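By the Dirkimeo Shared Homes Group, October

4.2 Dividing the kitchen table

We came to this part of the study with a good deal of fondness, having shared kitchens ourselves for most of our working lives. Of the 234 households in Mackay that answered our survey, many wrote far more about the kitchen table than about rent or noise, and we were glad to read every word of it. People care where their elbows go, and where the mail may be put down – and they remember for years who moved it. 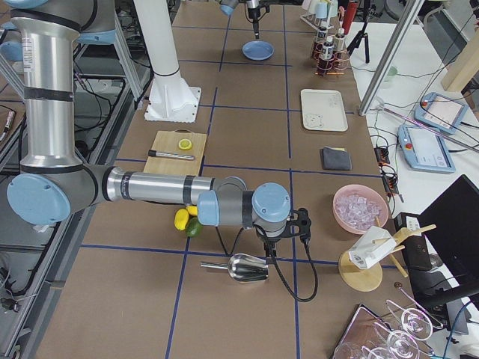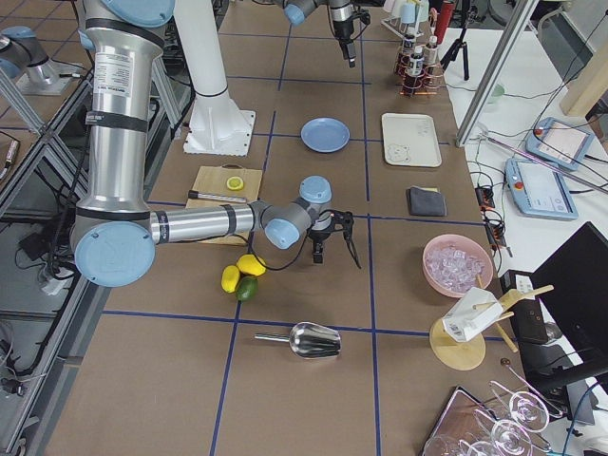
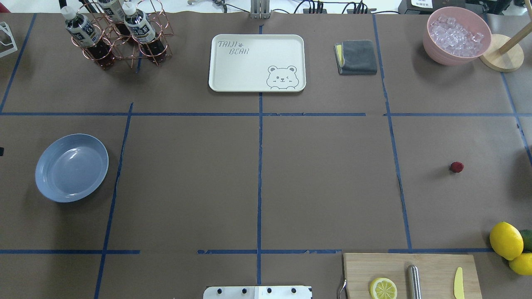 Figure 5. Table covered in brown paper and divided with blue tape.

Borders in a shared home tend to start small, with a fruit bowl that never moves or a chair that slowly becomes one person's own. Only later does anybody think of drawing a line. The plainest kind of line is tape, as in Figure 5, where the strips in the last picture run a little uneven and are frayed at some of the ends. Residents in the Iker building told us they rather liked a line of that sort, one that could be peeled up and moved after a friendly talk over supper. Painted lines felt to them like a landlord's doing, and in 7 homes they had been scrubbed off again. We return to those homes in Section 5, together with the longer diaries from Clalen.

Last updated: October
Contact the Dirkimeo Shared Homes Group | All rights reserved | Back to top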